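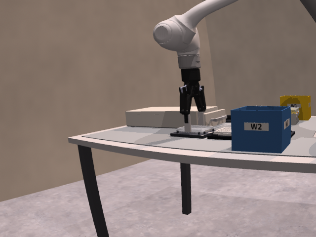

# Setting up a sim cell so other people can trust your numbers

I've been writing peg tasks in simulation for long enough to have made every mistake in this post at least once. Last June I had to throw out 1,538 episodes over one undocumented reset, and after that I sat down and wrote myself some house rules. We use them for everything in the Pririk project now, and a couple of groups at Seltport have picked them up too, so I figured I'd put the whole thing in one place.

You'll need a simulator you already know how to drive, a scene with an arm and a table in it, and a free afternoon. I'm not going to tell you which simulator. The rules don't care.

## 1. Write the task down before you touch the scene

One paragraph, plain words, in a file called `TASK.md` next to the scene file. Say what the arm starts with, what it should end with, and what counts as done. "Insert the peg" is no good. Which way is up? How deep? Does the gripper have to let go? (I skipped that last one for months and my success rate was wonderful.)

## 2. Label things where a person can read them

If you have bins, put text on them, on more than one face if the camera might move. Blue and yellow bins look different enough until you start randomizing colors, and then your log says "blue bin" and the bin is green. Keep the color out of the object's name.

And please make the labels unique! If two bins both have a W1 on them somewhere, you need a line in `TASK.md` saying whether that's a station, a part number or a leftover. Someone will read it as a bin ID. I've been that someone.

## 3. Fix your units and frames

Meters, radians, seconds. Everywhere. Put the world origin somewhere boring, like the middle of the tabletop, and leave it there. I used to put mine at the robot base, and then we swapped the mount and every saved pose was wrong by the height of a riser.

Quick check: spawn a small marker at the origin, then one at each table corner, and read the positions back. If you're surprised by any of them, stop and sort it out now.

## 4. Set limits like the arm is real

This is the one people argue with me about. Yes, it's a simulation, you can't hurt anybody – but the policy you train doesn't know that, and one day somebody loads it onto hardware. So:

- cap joint speeds at whatever the real cell would allow
- cap gripper force, and log it
- end the episode on any contact between the arm and the table
- keep a no-go volume behind the bins, even if nothing's there yet

Take the limits from the risk assessment for the real cell if you have one. If you don't, leave a note saying the values are placeholders. A clean sim run is not a safety check, and I'd hate for anyone to quote this page as if it were.

## 5. Handle clear parts on purpose

Transparent plates and fixtures are sneaky. The collision shape is solid, the color image barely shows it, and simulated depth may give you a perfect surface that a real depth camera would miss completely. Pick a behavior and write it down. I keep depth noise switched on for clear parts and run a second batch with them made opaque, just to see how much the policy was leaning on them.

## 6. Seeds and resets

Every episode gets a seed, and the seed goes in the log. On reset, rebuild the object poses from the seed and let physics settle for 32 steps before the first observation. Then compare the settled poses to the expected ones and reject the episode if anything has drifted.

My log line looks like this:

```
seed, task_rev, scene_rev, settle_ok, result, reason
```

`reason` is never blank, even on a success. The Prultton folks use a fixed list of 15 reasons, and I've mostly copied theirs.

## 7. Freeze it

Tag the scene, the task file and the limits together under one revision. If you nudge a fixture by a millimeter, that's a new revision, and old results don't get mixed with new ones. I know it's annoying. I have a little script called Kostiuk that refuses to start a run if the scene hash doesn't match the tag, and I've only bypassed it twice.

Next up is the camera side, once I've cleaned up my calibration notes.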